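Tetodel sterile services trolleys: progress report to the Helum fund
7th May

Hello all,

Longer than the last one, I'm afraid, as a good deal has happened since November and I'd sooner you had it from me in one go than in bits. The short version is that the new wash trolleys are built, most of them are out on the wards, the welds are holding, and we are behind on the wall racking. Money is fine. I'll come to the money.

When I wrote in November we had one prototype trolley and a long list of grumbles about it. The castors picked up fluff, the top rail was too high for anyone under five foot four, and the drip tray had to be lifted out at an angle that meant you wore whatever was in it. Moen took all of that on the chin and sent back a second version with a lower rail and a tray that slides straight out on runners. The theatre staff tried it for three weeks and sent me a single complaint, to do with the colour of the brake pedal, so I signed it off.

We ordered 70 trolleys in the end. You'll remember the bid said 60, but the price dropped a bit at the higher number and the outpatient clinics at Marov had asked to be let in. Of those, 45 are in daily use and the last 25 are sitting in the loading bay waiting for their asset tags. I have chased the tags twice.
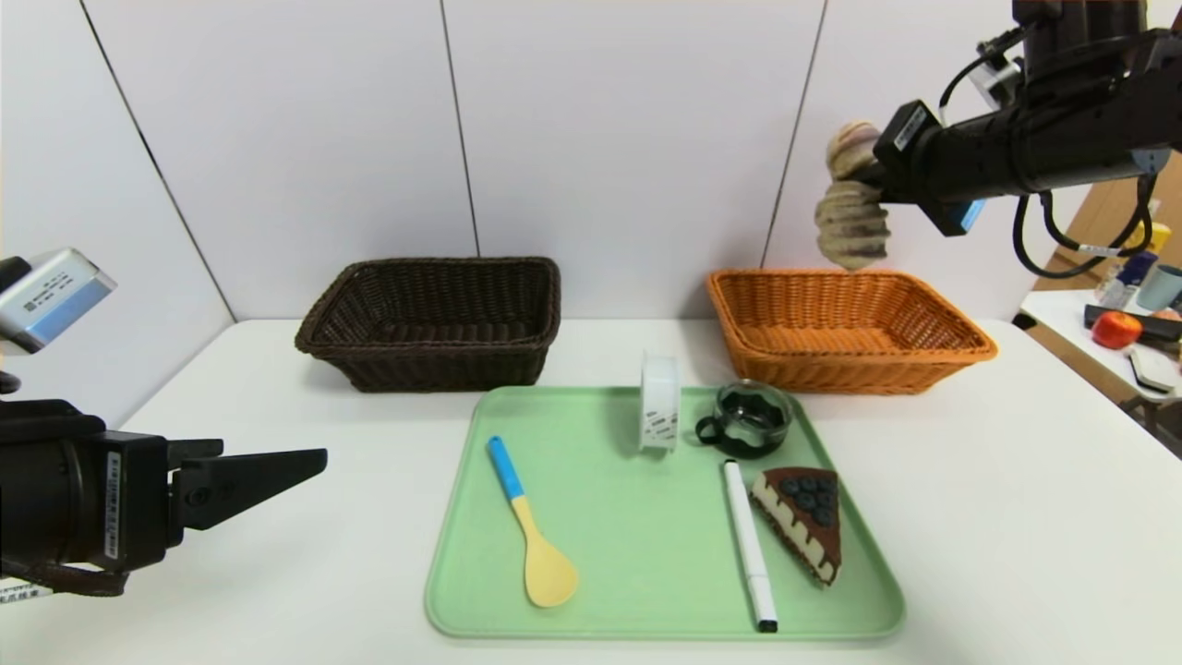

The instrument baskets have been the nicest surprise of the lot. We bought 295 of them, all in the finer mesh, and the packing room took to them straight away. The old ones had corners that caught on the wrap and tore it, and every torn wrap means the whole set goes round again. Before the change we were re-running nearly 200 sets a month for torn wrap alone. Last month it was 31! I'd like to see another couple of months before I go shouting that figure from the rooftops, as we also moved to a heavier wrap in March and I can't yet say how much of the drop belongs to which.

Welds. I know this was the bit your panel worried over, and fair enough, given what happened with the previous supplier. We've been pulling five trolleys a fortnight and going over every joint with a lamp and a swab. Two had a rough patch on the underside of the lower shelf where the polishing had been skimped. Moen collected both, put them right and had them back inside eight days. No cracks so far, no rust spots, and the swabs have all come back clean.

The racking is where I have less to be cheerful about. It was meant to be up by the end of March. The brackets came drilled for a solid wall and ours is a stud wall with boarding over it, which is written down quite plainly on the drawing we sent — I've checked, twice, in case it was me. New brackets are on order and the fitters are booked for the first week they can have the room empty overnight. Until then the clean baskets are stacked on the old shelving, which does the job but means a lot of bending.

I asked the night shift what they made of it all, as they use the kit hardest and hear from me least.
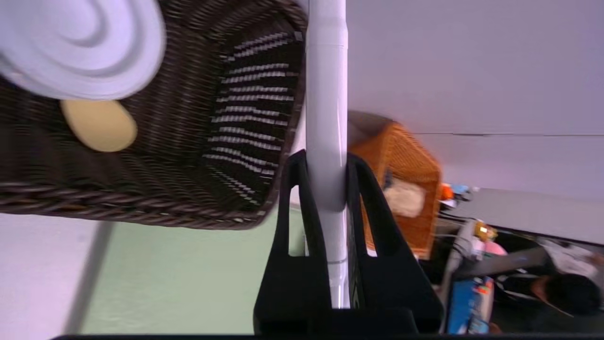 The trolleys are quieter, they told me, and that matters more at three in the morning than any of us on days would guess, but the push handle gets slippery with wet gloves and could we please have some sort of grip on it. I've passed that to Moen and they're sending two sample sleeves, both of which can go through the washer. If either one survives a month of cycles I'll ask for a set for every trolley.

Spending, then. The trolleys and baskets are paid for in full and came in a shade under. The racking money is still sitting there untouched apart from the deposit. Training cost less than planned as we did it in the handover half hour and didn't need to pay for cover. I'd like to put what's left over from that towards the handle sleeves, if you're happy — it's a small sum, but it does need a yes from you in writing before I move it.

Still to do before the next report: tags on the last trolleys, brackets up, baskets off the old shelving, and a proper count of torn wraps by set type so we can see where the remaining ones are coming from. My money is on the long orthopaedic sets.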